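A toy kitchen and a lot of patience: talking to Misaki Hamada about teaching robots in bulk

I went up to Grorcombe expecting to talk about clever algorithms, and I ended up spending most of the afternoon talking about toy fruit. Misaki Hamada runs the manipulation group at Trutora with her colleague Bartosz Laskowska, and she is cheerfully blunt about where their progress has come from. "We stopped tidying up," she told me. "That was the big idea, really."
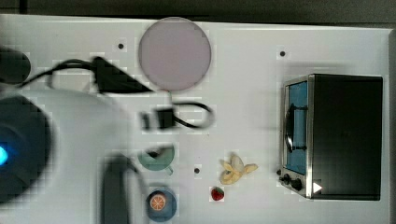
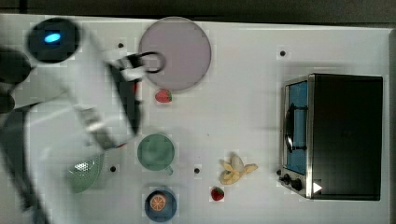
The toy oven and the banana turn up in both.

The project is called Pelletier (I did ask, and it was a street Bartosz used to live on). The idea is easy enough to explain over a cup of tea. A person steers the arm through a job, over and over, and a model learns from the recordings. Plenty of groups do that. What Misaki's team changed was what happens between one recording and the next.

"We used to put everything back on its mark," she said. "Same plate, same spot, every time. And the model was brilliant as long as you never moved the plate!" She laughed, but I gather it wasn't so funny last March, when they shifted the plate a hand's width before a demo and the arm went confidently for bare table.

So now they leave things where they land. If a cup falls over, the next recording starts with the cup on its side. Each operator works in runs of 15 minutes, and they had 725 recordings by the time I visited.

I wondered whether that just made a mess of the data. Bartosz, who had been half listening from the next desk, swung his chair round at this point. "I thought so too," he said. "I argued against it for weeks – ask her." His worry was that the model would have too much to cope with and learn nothing properly. To settle it they trained two versions on the same number of recordings, one from the tidy days and one from the untidy ones, and gave each 100 tries at picking up an object from a place it hadn't seen before. The untidy version managed 8 times as many successful pick-ups. Bartosz bought the cakes.

It isn't all rosy. Handles are still a pain, Misaki says, and anything that rolls is worse. The model also hesitates when two things it knows are close together, and sometimes it hovers there until somebody stops it. "It looks like me in a supermarket," she said.

They're now trying the same approach with Padarico, a smaller project where the operators get one spoken instruction and decide for themselves how to carry it out. Bartosz has doubts about that as well, and he was keen that I write them down. He thinks people will fall into habits by the second day and all do it the same way. Misaki thinks he's wrong, and they've got another round of cakes riding on it.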